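Brendura Racecourse Access Fund
Progress report to the Resar Trust, February

The grant has paid for the new viewing platform beside the parade ring and for the first season of subsidised badges. The platform passed its safety check and was in use for the last two meetings. We have sold 39 of the 100 badges set aside for disabled racegoers and their companions.
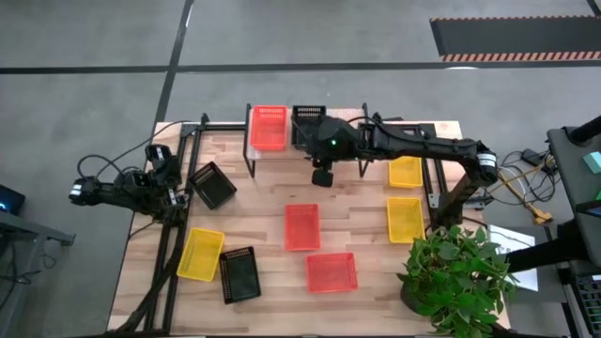 One badge holder, replying to our survey, said the platform was a great improvement but the walk from the Saarinen car park was still too long, and asked whether the shuttle could run until after the last race. We have put this to the bus firm and expect an answer by Friday.

Attendance at the Bruria Stakes meeting was 2411, against a target of 2000. The charity raceday lunch sold out. Spending is within budget, apart from the handrails, which cost more than quoted.

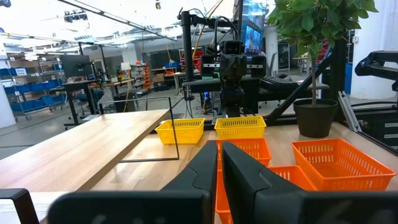
Work on the owners' and trainers' entrance starts next month. The ramp will be widened and the ticket desk lowered. Racecards and badge wallets for the next meeting will be sorted by enclosure into plastic mesh baskets like the yellow and orange ones, so gate staff can hand them over without searching. We will report on the shuttle and on badge sales in the next return.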